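Jollton Economics Circle Newsletter
16 May 2020

The rebate and the rational shopper

Members will have seen the Unex paper doing the rounds, the one claiming that a cash rebate on household power bills changes behaviour far less than a straight cut in the price per unit. The argument is a textbook one. Hand people a lump sum and their income goes up, but electricity costs the same next to everything else they buy. Cut the unit price and you get an income effect with a substitution effect on top, so usage climbs further. On the blackboard I have no quarrel with any of it.

My trouble starts when the paper leaves the blackboard. The authors surveyed 979 households in Jandance and asked what they would do under each scheme. Asked, mind you. I have filled in enough surveys to know that what I say I would do with a cheque and what I do with it are distant relations. Most of the households were told the rebate was worth $151 and the unit price cut was "of similar value". Similar to whom? A large family running an old heater and a pensioner in a one-bedroom flat do not get the same benefit from a lower rate, and if the two schemes leave people with different amounts to spend, the comparison the authors want to make falls over before it gets going.

Then there is the budget line. In the paper it is straight, as it always is. Real power bills come with a daily supply charge and, for plenty of Jandance customers, a second rate once usage passes a threshold. That puts a kink in the line, and a household sitting at the kink may not budge for a small change in either direction. The paper gives this a footnote. I would have given it a chapter.

I was also unimpressed by the claim that the rebate "leaves relative prices undistorted" and is therefore the better policy. Better by what standard? If the current price already sits above the cost of supplying one more unit, a cut could bring it closer to where theory says it ought to be.

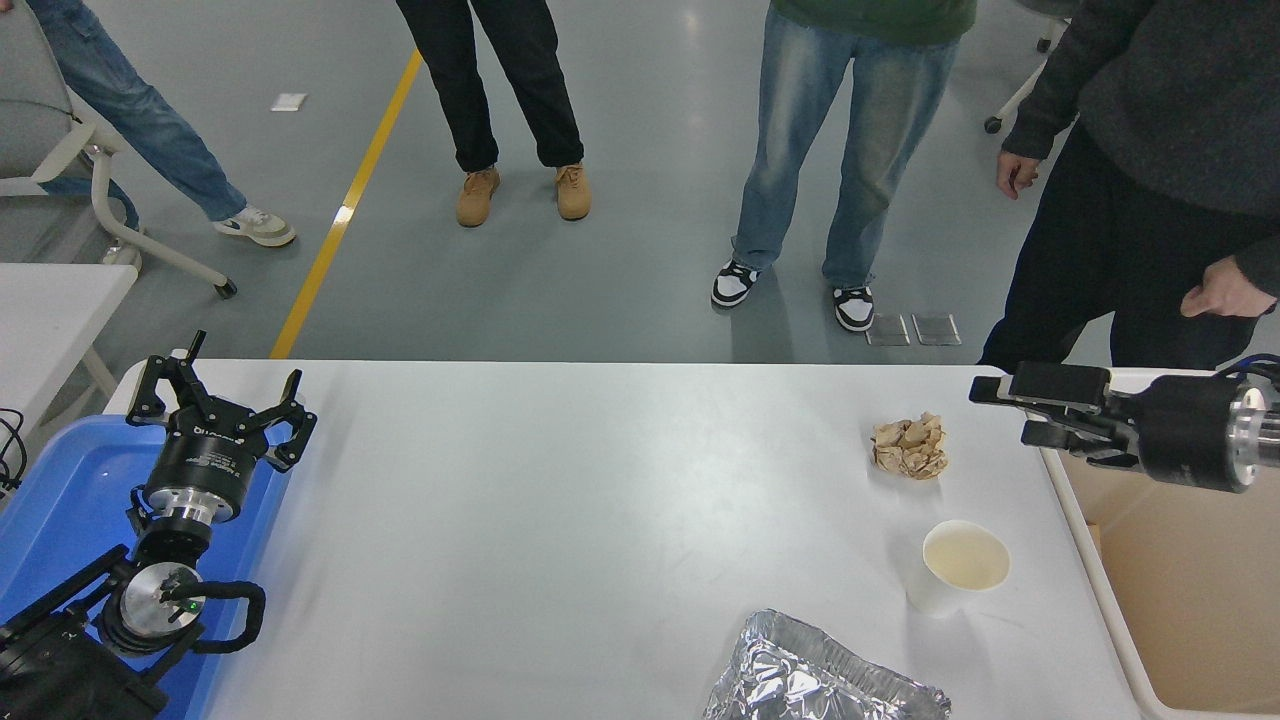 The reply from Um, printed as a rejoinder, is no great improvement. It leans on billing records for 1609 customers, so at least we are looking at things people paid for, but the records cover a single August. A cold month tells you how people heat their homes. It says very little about whether they would buy a second fridge if power stayed cheap for years, and that longer response is where any large substitution effect would turn up.

I would like to see the two data sets put together, with the supply charge treated properly and the households split by income. Until somebody does that, I will go on doubting both headlines.

Copies of the paper and the rejoinder are at the front desk, 25 cents a page.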